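Computer Refurbishment Workshop: Gallery

The Leneck Community Technology Center maintains a workshop in which donated desktop computers are inspected, cleaned and returned to use. Equipment arrives from offices, libraries and private households throughout the Wetow area. The gallery is intended for donors and for residents who are considering the open repair course in August.

Since the program was established, roughly 2000 computers have been accepted. In the past year, 188 were placed with schools and families. Units that cannot be restored are taken apart, and their usable parts are kept in stock – memory, power supplies and drives are in the greatest demand.

Donors are asked to remove personal files before delivery. Drives that remain in a computer are erased by the Center, and a written record is available on request. Monitors and printers are accepted only by arrangement with the Nyarko Street office. Laptops are handled under a separate program.

The gallery will be extended as further stages of the work are documented.

On the bench: a desktop tower on its side

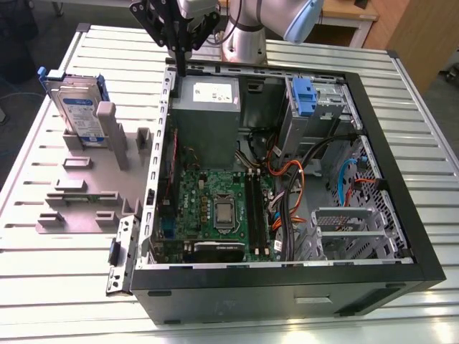 Text and gallery: Arnero Office of Public Programs | May 29, 2025

A Dell motherboard inside a black tower case, with the processor in its socket and no cooler attached. The labeled gray box near the top is the power supply.

The bright blue latch on the drive bay is a drive release. Course participants learn to find such latches before reaching for a screwdriver – many office computers of this type can be opened and largely emptied by hand.

Share this page (6)
Comments (4)

Related items
Preparing a Computer for Donation
Open Repair Course: Registration and Fees
What Happens to Parts We Cannot Use
Nyarko Street Office: Delivery Hours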